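首页 课程安排 讲义 作业 讨论区 登录

第六讲（补充讲义）：恢复运行之后的那一下
2026年5月15日

上次课讲到暂停和急停的区别，时间不够，最后那个案例我讲得太赶，有几位同学课后追着我问，我索性把它写下来。你们就当是我在黑板前面又唠叨了一遍，公式很少，时间线很多，带上日志那一页一起看。

先说背景。我那阵子在Emden帮一个叫Sekov的包裹工位做调试，工位的活儿听上去特别简单：两条机械臂，包裹放到测量垫上，扫码、量尺寸，然后送上传送带。左手管扶正和摆位，右手管往带子那边交接。上层调度软件叫Dulix，负责把“量一下”“再量一下”“可以拿走了”这些指令排成队，一条一条往下发。

硬纸箱几乎没给过我们麻烦。麻烦全在软包装上！快递袋这种东西，你把它摆平了，它自己还要鼓一下、塌一下，边角从垫子上耷拉下去，量出来的长宽就跟着变。所以程序里写了重试：读数不可信，左手重新压一压、拨一拨，再量一次。那一轮测试跑了858件，触发重试的有147件。看到这个数字的时候大家都觉得还行，反正最后都量出来了嘛，报表上全是绿的。

我现在上课老拿这件事敲打你们：重试成功的记录也是故障记录。那147件里，每一件都走过一段平时不走的代码，而我们没有一个人去翻过那段代码。

一、那天发生了什么

我把日志整理成文字，省得你们对着时间戳眼花。

第一步，一个软袋放在垫子上，扫码成功，尺寸读数不稳，Dulix要求重试。

第二步，左手开始重新摆位。与此同时，右手已经按节拍提前到了传送带上方等着。这个“提前等着”是我们自己为了省时间加的，后面要考的就是它。

第三步，重试又失败。操作台上跳出提示，Zofia Mazurek按了暂停。注意，是暂停，没有拍急停。两条臂停在原地，伺服仍然上电，保持姿态。

第四步，Zofia走过去，伸手把袋子拉平。她后来说整个动作就是顺手一拉，跟在家里扯桌布差不多。

第五步，坐在另一头的人（嗯，就是我）看到界面上报警灭了，以为现场已经处理完，点了“继续”。

第六步，右手没有回等待位，也没有等新的测量结果，直接朝测量垫这边过来，去执行一条取件指令。Zofia把手抽了回去，袖口被蹭了一下，人没有受伤。她喊了一声，我才去拍急停，拍得不算快。

写到这里我还是有点脸红。课堂上我讲过很多遍“恢复运行要由能看清现场的人来确认”，结果那次点按钮的人是我，我面前还立着一台显示器，刚好挡住她的手。

二、那条取件指令是哪儿来的

这是全案例最有意思的部分，请把第四讲的状态机图翻出来。

测量模块在第一次重试的时候，有那么一瞬间读数是合格的，于是发了“就绪”。紧跟着袋子一塌，读数又不合格，它再发一条“撤销”。正常情况下，这两条前后脚到达，调度那边一合并，等于什么都没发生。

可是暂停恰好插在两条消息中间。Dulix进入暂停之后不再处理新消息，却保留队列里已有的内容；于是“就绪”进了队列，“撤销”被当成暂停期间的无效通知丢掉了。等我一点继续，队列里躺着一条完全合法、完全过期的取件指令，右手就老老实实去执行了。

有同学会说：指令不是有有效期吗？有！写的是1,000毫秒。问题在于计时用的是任务时钟，而任务时钟在暂停时也跟着停。人在现场过去了好一会儿，对那条指令来说时间几乎没走，它觉得自己新鲜得很。

请在笔记上画两条横线，一条叫墙上时间，一条叫任务时间，把暂停那一段标出来，墙上时间照走，任务时间断开。然后把“就绪”“撤销”“继续”三个点标上去。画完你们就明白了，比我讲半小时管用。

三、我们当时的第一反应，以及它为什么不对

第一反应是怪测量。真的，开会前半段全在讨论软袋怎么摆、阈值要不要放宽、灯光反光会不会影响读数。Mudassar Rana甚至拿来一沓袋子，一个一个在垫子上试，越试越起劲。这些工作都有价值，重试率后来确实要降，可是它跟那一下危险动作的关系很远。测量再准，总有重试的时候；总有重试，就总可能在重试中间被暂停。

第二反应是怪人。规程里写着进入工作范围要先断使能，Zofia没断，违规。这话从纸面上挑不出毛病，可我把操作记录拉出来看，断使能之后重新上电、回零、重新装载任务，流程很长，碰上软袋多的时候，一个班要这么来回折腾多少次？规程定成这样，大家迟早会绕过去。我自己也绕过，所以我没资格在会上拍桌子。

第三反应才算摸到门：有人问，“继续”这个按钮到底承诺了什么？

我们翻遍了界面说明，只有一句话：恢复任务执行。恢复哪个任务？从哪一步恢复？要不要重新确认工件位置？一个字没写。写软件的人理解成“接着刚才的队列往下跑”，现场的人理解成“重新开始处理这一件”。两边都觉得理所当然，谁也没想到要去问对方。

四、改了什么

改动清单如下，期末项目做恢复逻辑的小组请逐条对照自己的设计。

1. 进入暂停时，清空所有尚未开始执行的运动指令。已经执行到一半的，标记为中断，恢复时不得续跑。

2. 指令有效期改用单调递增的系统时钟，暂停期间照常计时。过期一律丢弃并写日志，丢弃也要留痕。

3. “撤销”类消息在任何状态下都要处理，优先级高于“就绪”。

4. 点“继续”之后，两条臂先低速退到各自的等待位，再重新扫码、重新测量。多花的时间我们认了。

5. 右手取消提前等待，改成收到有效测量结果后才离开等待位。节拍变慢，Villaseñor那边管产量的同事抱怨了好一阵，到三月的复盘会上还在提，我把日志发给他们看，后来就不提了。

6. 恢复按钮挪到工位边上，控制台上那个“继续”直接删掉。必须站在能看见整个台面的地方，按住使能开关再确认。

7. 人工整理袋子的动作单独做成一个模式，进入模式即切断两条臂的使能，退出时自动回等待位，省掉重新装载任务那一大串步骤。这样守规矩才不至于比不守规矩累那么多。

第七条是我最满意的一条，也是最晚做完的一条。里面的安全回路设计下一讲再展开，今天先记住结论。

顺便说一个小插曲。第一版改完，我们高高兴兴去复测，结果清空队列的时候把“松手”也一起清了，左手压着袋子不放，一直压到我们把模式切过去。好在它压得轻。后来我们给指令分了类：接近类的可以随便清，释放类的要单独处理，保持还是松开得看当时手里有没有东西、东西掉下去会不会伤人。这个分类表请自己试着列一遍，不许抄我的，我的那张在答疑的时候给你们看，上面涂改的地方很多。

五、思路练习（不交，下次课讨论）

假如暂停发生在右手已经捏住袋子、左手还没松开的时候，恢复后先动哪只手？把你的理由写成状态转换，别只写“应该先松左手”。

再想想通信延迟。“撤销”在网络里晚到，而此时右手已经出发，你打算在哪一步拦住它？能拦得住吗？拦不住的话，速度上限要定在多少，请给出推导的思路。

还有一个偏软的问题：你们小组的界面上，每个按钮下面如果只许写一行字，写什么？先各写各的，写完再互相交换，看看差多少。去年有个小组因为这一行字吵了一晚上，吵完之后把半个状态机都改了，我觉得特别值。

六、对着现场再看一遍

读时间线的时候脑子里最好有个画面，尤其是左手压袋、右手在传送带上方张着的那个姿态，第二步和第三步说的就是这种相对位置。另外一张离手近得多，讲罩布和线缆的时候也用得上，手指根部那些细黑线请留意一下，做碰撞检测的小组常常把它们忘在模型外面。
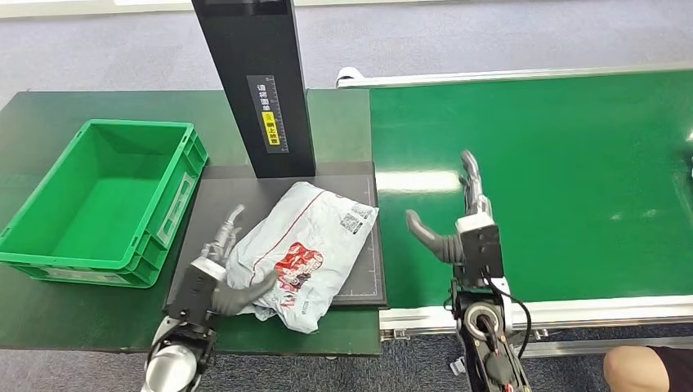
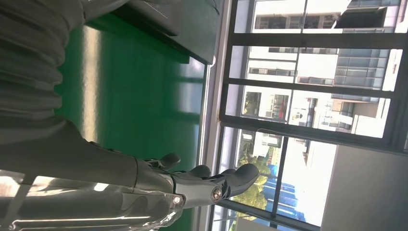 Mudassar Rana看完这份讲义的初稿，回信说第二条改动写得太轻松了：换成系统时钟以后，网络对时一跳，指令照样可能提前过期或者赖着不走，所以他坚持要我补一句，“单调递增”四个字必须在代码审查里逐处核对，凡是直接读日历时间的地方一律打回。他还说，第六条里的使能开关要定期检查有没有被人用胶带缠住，他在别的产线上见过。

这两点我都接受，已经加进检查表。下次课请带上你们自己的状态机图，打印的、手画的都行，字写大一点，我坐后排也要看得见。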